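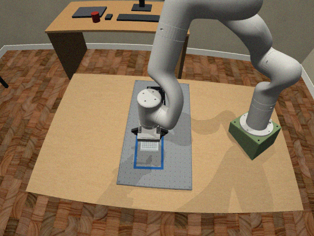 A pale wooden work table with a jointed arm on a green block.

Flat for how long? The trouble with timber worktops

A solid timber top begins to move as soon as it leaves the mill. Wood takes up water vapour from damp air and gives it back to dry air, and its width changes as it does so. Length hardly alters. A top that fits its frame in February may bind against the wall by late summer.

The workshop at Korkeswood has kept a record of this since it changed its heating. Its longest beech top measured 217 mm across each board when glued up, and the makers now check the joints every 200 days. Most of the movement comes in the first year. After that the boards settle into a yearly cycle, provided the finish is the same on both faces.

That last point is often missed. A top oiled above and left bare underneath will dry unevenly and cup. Two thin coats on the underside are enough — the end grain needs three, as it drinks far more than the faces.

Fixings matter as much as finish. Plivwood supplies a slotted steel bracket, the 301, which lets the screw slide as the board widens. Nine brackets will hold a long bench top. Screws driven straight through a rail give the timber nowhere to go, and it will split along the weakest line.

Before fitting, store the boards flat on battens in the room where they will be used, with air on every side.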